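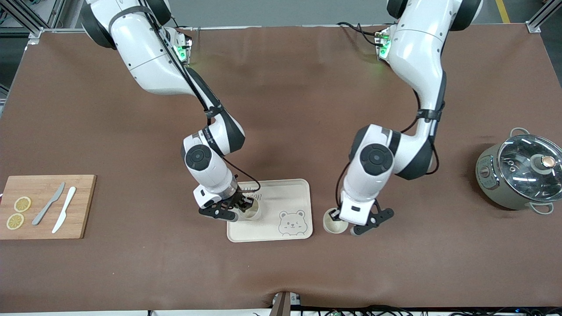

Forums > Arms & Grippers > Kits and Services > Trevoro two-arm bench kit, worth it?
4 min read

benchrat70
Anyone running the Trevoro two-arm kit? Quote came in from Jilten, 3,133 a month on lease, setup extra. We want it for tray and cup work, small stuff, two-handed. Rep says the arms share one program. True or sales talk?

oddbolt
True. One program, both arms, they wait on each other if you tell them to. Had ours since November. Setup took longer than the booklet says, mostly cables.

ktw_shop
Cables are my complaint too. Outside the arm, strapped on, big loop by the lower link. Ours caught on a pot handle second week. For that money I want them inside.

oddbolt
Outside is fine — you can swap one without opening the arm. Move your strap up and leave slack at the wrist. Ours hasn't snagged once.

ktw_shop
Tried that. Then the loop hangs lower and sweeps the table. Maybe your pots are shorter than mine lol

pale_gasket
What are you gripping? Stock fingers are hard, black, kinda angular. Fine on a cup if you take it square. Knives, forget it. We keep a cutting board on the bench and the knives get moved by hand.

benchrat70
Cups mostly, small ones, onto a flat tray with a raised rim. One arm sets a cup down, other fetches the next. Lids later maybe.

pale_gasket
Rim is where you'll have trouble. Come in high and go straight down. If you slide in from the side it clips the edge and the tray walks. And tape the table cover flat, wrinkles will tip a small cup.

mm_dusk
Going to disagree with everbody, get the Dusico instead. One arm, 763 a month. If it's only cups you don't need two.

oddbolt
One arm can't hold the tray and place the cup. We had the Dusico on trial. Sent it back.

mm_dusk
Clamp the tray. Ten bucks.

ktw_shop
^ this. Half the two arm jobs I see are a clamp job.

benchrat70
Trays change all day, different sizes, so clamp is a pain. But noted. What about lids, glass with a knob on top?

pale_gasket
Knob is OK if it's tall enough to get fingers under. Lindqvist sells soft pads, 40 a pair, they help on glass. Go slow, dont let the other arm near it till it's down.

benchrat70
OK. Asking Jilten for a trial month before I sign. Will post cycle times if they say yes.

ktw_shop
Get the cable thing in writing. They billed me for the snag.

Contact the moderators | Copyright 2018 | Back to top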